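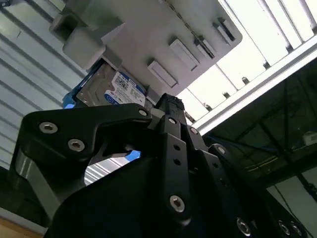 Merkari wrote back overnight that the retry logic should live in the planner and the gripper node should stay dumb, since every Virklow site already logs planner events and none of them log grip events.

15 March 2025

Fair point on logging, but I left the retry in the gripper node for now. A planner retry costs a full replan, 944 ms on this machine, and a grip retry takes 179 ms. Will measure again with the cached scene before answering them.

Drive handling, branch wasus-grip:
- Pose estimate for the drive now fits the casing edges only. Dropped the label as a feature. Print differs too much between batches and the skew at close range was pulling the yaw off.
- Blue plastic along the drive edge was being merged into the casing mask. Split by hue before the fit. Threshold is hard-coded, needs to go in the config.
- Raised tabs under the white housing are in the collision model as four boxes. Tab spacing still from the January drawing, not measured.
- Finger pad contact: force threshold set to 3 N. Filter window unchanged.

Replayed 305 recorded approaches against the new fit, no planner exceptions. Replay says nothing about slip, so that stays open.

Wrist view exposure is locked now. Auto kept hunting whenever the overhead light came into view.

To do: move hue threshold to config, port the mask split to the Lazăr cell, reply to Merkari with timings.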